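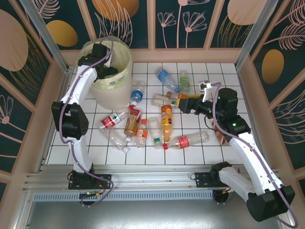

Home > Dirnis > Bench Guide > Section 4: Bottle Sorting Task

Overview Hardware Calibration Tasks Data Results Contact

4. Setting up and recording the bottle-to-bin task

This section covers the two-arm bottle task used in the Dirnis study. It assumes both arms are already mounted on the front rail and calibrated as in Section 3. The task measures how well a policy trained on teleoperated demonstrations clears a pile of mixed plastic bottles into a waste bin.

4.1 Prepare the enclosure

1. Turn on the enclosure lights and let the arms finish their homing routine.
2. Wipe the tiled floor.
3. Fit a liner in the bin and fold it over the rim. Press it down on the side facing the arms.
4. Set the bin toward the back left corner. The left gripper must be able to reach the opening with the elbow still bent.
5. Check that the cable on each arm follows the links with some slack at the elbow.

CAUTION: Do not reach into the enclosure while the arms are powered. Press the stop button first and wait for the software to show HOLD.

NOTE: The wall panels can be changed between sessions. Write the panel set in the log, as background is one of the conditions we compare in 4.5.

4.2 Lay out the bottles

1. Take the bottles from the Benton crate. Use a mix of clear and opaque ones, with and without labels.
2. Tip them out between the two arms. Do not straighten the pile. Bottles may touch, and some may lie partly under an arm.
3. Move any bottle that is resting against a mounting base.
4. Leave the caps on. Open bottles collapse in the gripper and the width reading is then useless.
5. Save a start image from the fixed camera.

4.3 Record a demonstration

1. Open the recorder and choose the task name bottle_bin.
2. Enter the operator's initials and the panel set.
3. Move both leader arms to the rest pose, then press Start.
4. Pick with whichever arm is closer. The right arm normally takes the near and right side of the pile and passes bottles to the left arm if the bin is out of reach.
5. Close the gripper on the body of the bottle. Gripping by the cap is allowed but should be tagged.
6. Lower the jaws to the bin opening before letting go.
7. Return to rest and press Stop.

If a bottle rolls out of reach, keep recording and carry on with the others. Tag the episode "lost item" when it ends. Do not delete it – lost items are part of the training set.

CAUTION: Keep one arm clear when the other is over the bin. The collision check covers the links but does not cover the gripper fingers.

4.4 Run a trained policy

1. Load the checkpoint and confirm that the camera view matches the reference image.
2. Set the speed limit to the low setting for the first trial.
3. Lay out the bottles as in 4.2, with a new pile for each trial.
4. Start the policy and keep a hand on the stop button.
5. Score each bottle as placed, dropped or not attempted.
6. Run 10 trials per condition.

NOTE: A bottle that lands on the rim and falls outside counts as dropped, even if the policy picks it up again later. Earlier logs from the Stevley bench scored this as placed, so the two sets can't be pooled.

4.5 What we found

The training set has 3,018 episodes. Of these, 257 carry the lost item tag. Zaid Awwad trained one policy on everything and one with the tagged episodes taken out. The full set did better on crowded piles, mainly in the handover between arms. On sparse piles there was little between them.

Changing the wall panels hurt both policies when training used a single panel set. Mixing panel sets during recording removed most of the drop. Clear bottles without labels are still the weakest case, and the usual failure is closing the gripper short of the bottle.

Trial sheets are in the Pritchard folder. Send corrections to this section to Huw Morgan.

Last revised 1 July 2020

4 comments 10 shares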